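Ground rules for a small arm: our project report

Nnamdi Ogbonna, with Hanan Sleiman and Ifeanyi Abubakar
Supervisor: Olumide Bassey
11 Mar 2023

When we got the go-ahead for a desktop arm, I thought the hard bit would be the code. I'd barely read a safety standard in my life (who has?), so when Olumide asked us to write our own working rules before we switched on a single servo, I groaned a bit. We ended up with 9 rules, and I'm weirdly proud of them!

We started from the big industrial standards, which are written for machines that could break your ribs. Ours might pinch a finger. Still, the way they make you think carries over nicely: list what can move, list who can reach it, then decide what you'll do about it. Hanan did the first list and I did the second, over far too much tea.
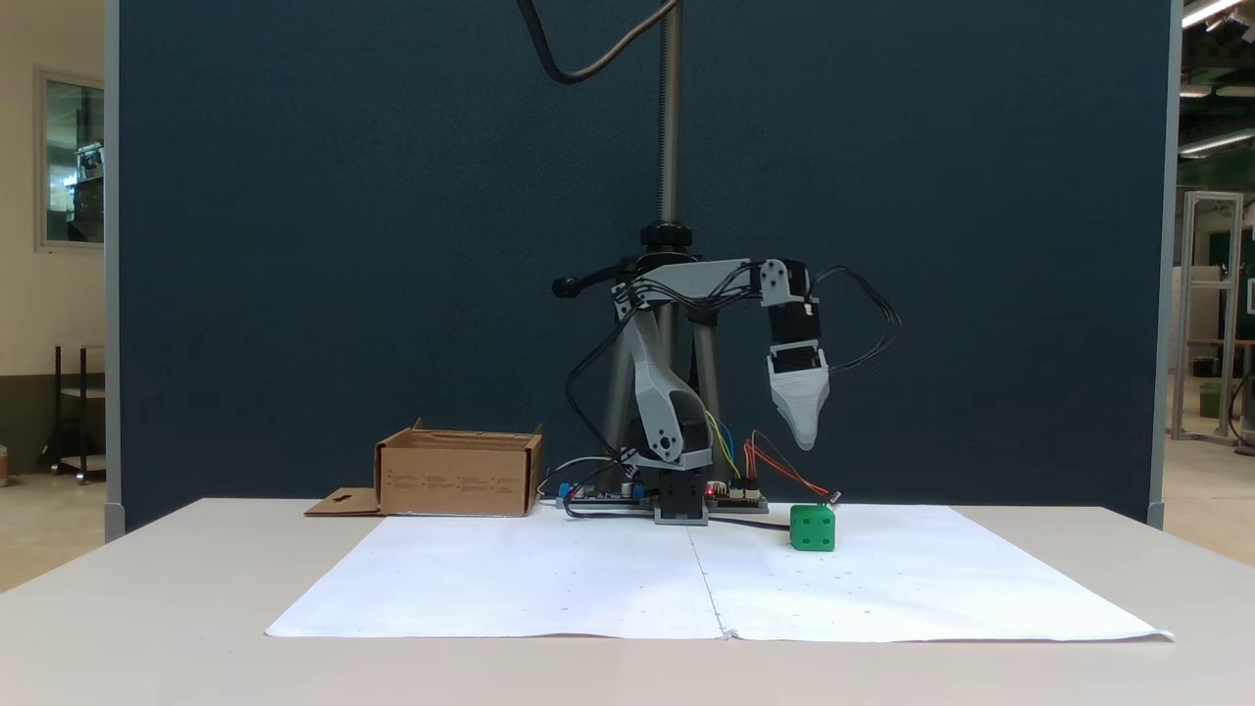 Fig. 1. The arm at its table, with the green cube to the right of the base.

Rule 1 is the one we argued over most. It says hands stay off the paper while the servos have power, full stop. Ifeanyi wanted an exception for nudging the cube and I was on his side at first, but then you have to define a nudge, and we spent a whole meeting on that and got nowhere. So: power off, move the cube, hands back, power on. It's slow and you do get used to it.

Rules 2 to 4 cover starting up. One person drives and says "moving" out loud, the other keeps a hand by the power switch, and first runs of any new code go at low speed.

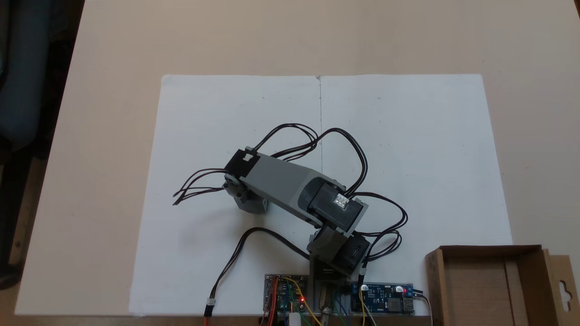

Cables got a rule of their own, number 5, and I'd tell any other group to write theirs early. Our first draft just said "keep wiring tidy", and Olumide crossed it out because you can't check tidy. Black wires loop over the top of the long link and more of them curl out to the right over the board, so anything we wrote had to deal with slack as well as snags. The new wording says to take each joint slowly to both ends of its travel with the gripper empty, watching the wires, before any real run. If one pulls tight or gets under a joint, you stop and re-route it.

Rule 6 is about the boards. Check the lights before you touch a connector, and never unplug a servo with the power on. I did break this one in week two (sorry, Hanan), and it's in the log.
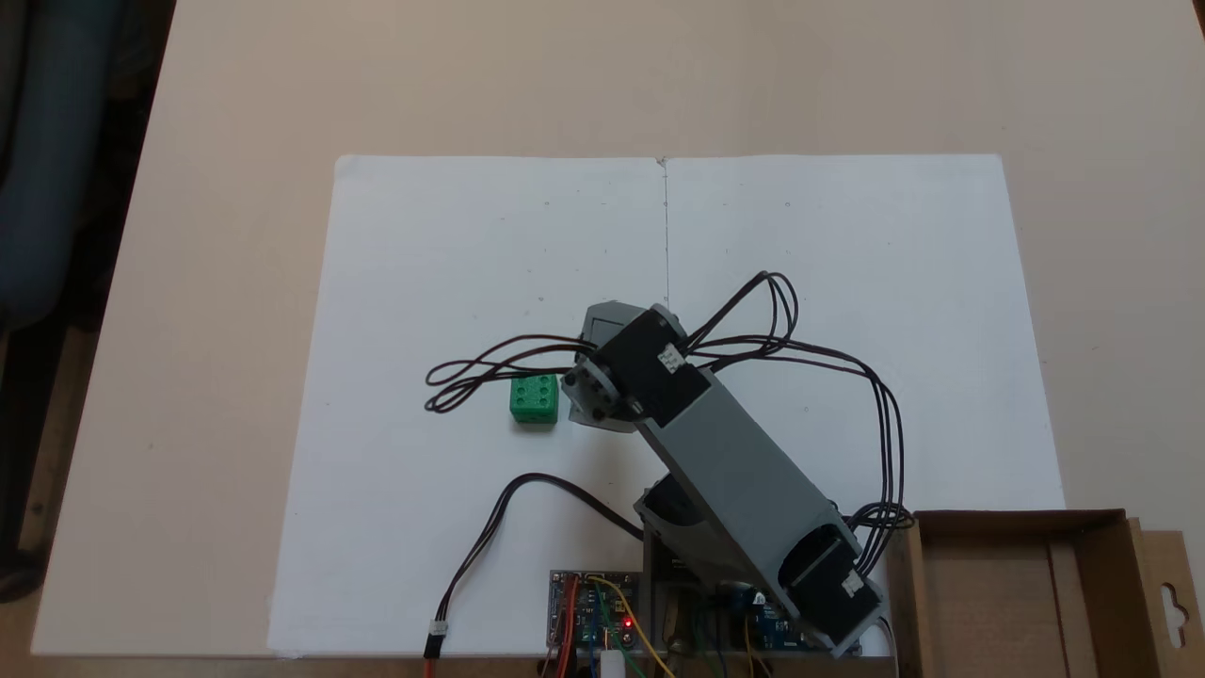 The log is rule 7, by the way, and it's the one I expected to hate. Every stop we didn't plan gets a line: who was driving, what the arm was meant to do, what we changed. We borrowed the layout from Imtiaz Wickramasinghe's report the year before and cut it down to 5 columns, because with 10 we kept leaving half of them blank.

Rules 8 and 9 are short. No working alone, and whoever changes a rule puts their initials next to it.

What would I do differently? I'd test the rules on somebody outside the group much sooner. We only tried that near the end, and our tester read "home position" as the place where you put the cube, which was fair enough as we hadn't said what it meant. There's now a short word list at the back, and Ifeanyi is going to tidy it up before the July show.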